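Week 2 with the Tlapale, the tabletop robot arm Anemska will rent you for $265 a month. A thread, mostly about the paperwork.

The quote said $265. The invoice said $265 plus a "gripper readiness fee." I asked what an unready gripper was. They took the fee off, so I guess we'll never know.

Setup guide claims 20 minutes. I'd call that fair if you skip the 9 pages on clamping it to the table. Do not skip the 9 pages on clamping it to the table.

The software is called Rernuter and I have now heard it pronounced three ways by Anemska's own support line.

Good stuff: it's quiet, the teach mode is easy, and you can move a waypoint without redoing the whole routine. My last rental made me start over every time. I still dream about it.

Less good: the gripper presets. There's one called "Soft" and one called "Soft 2." Soft 2 is firmer.

Also the estop cable is short enough that you'll be getting to know the arm pretty well.

Compared with the Rirnanach kit I had in May: slower, costs less, hasn't emailed me a survey yet.

Shiny dishes are the current project. Metal with a rim is my test for anything that says "handles kitchenware" on the box.

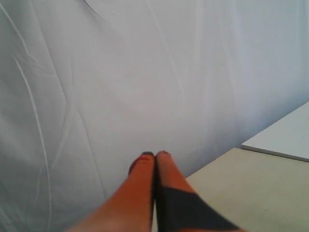
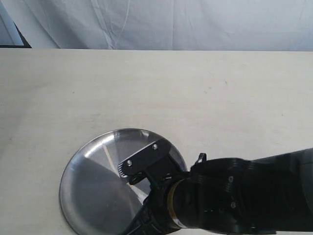
Gripper by the tabletop, pale cloth behind. Steel plate is in the second one.

Rental's up for renewal Tue 17 September. Leaning yes, if the fee stays dead.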